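Okay, blinds thread. I have put this off since December and today is the day! 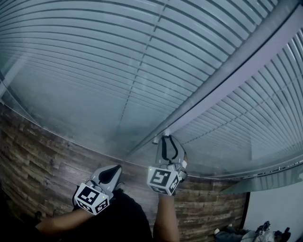
I went with pale gray-white for the whole apartment, by the way, and I'd pick them again. They go with everything and they make the living room feel so much calmer at noon.

But oh my gosh, the dust. Each slat is this skinny little shelf and every single one of them had a fuzzy gray stripe on it. I ran my finger along one and felt personally judged.

My method so far: close them all the way, wipe top to bottom with a dry microfiber cloth, flip them the other way, do it again. Then a barely damp cloth for the sticky bits near the kitchen (cooking grease, ugh).

Do NOT start with the wet cloth. I did that in my old place on Kelau Street and made gray paste. It took me 32 minutes to fix one window!!

Go easy around the ladder cords too. The slats pop sideways if you push, and then you're up there nudging them back one by one with your arms going numb.

Someone asked if I take them down and do them in the bathtub. I did once, and getting the rail back into the brackets was such a pain that I'm never doing it again. They stay up.

Oh, and the bottom rail! I always forget it. Wipe the underside, it gets grubby from everybody grabbing it.

I bought one of those Rallik duster things with the fuzzy fingers for 12 bucks and it's fine? It's good for a quick pass between real cleanings. An old sock on your hand does pretty much the same job.

Bedroom ones are next, and those are wider. Snack first. If you have a trick for the slats way up at the top that doesn't involve me standing on a chair, please send it over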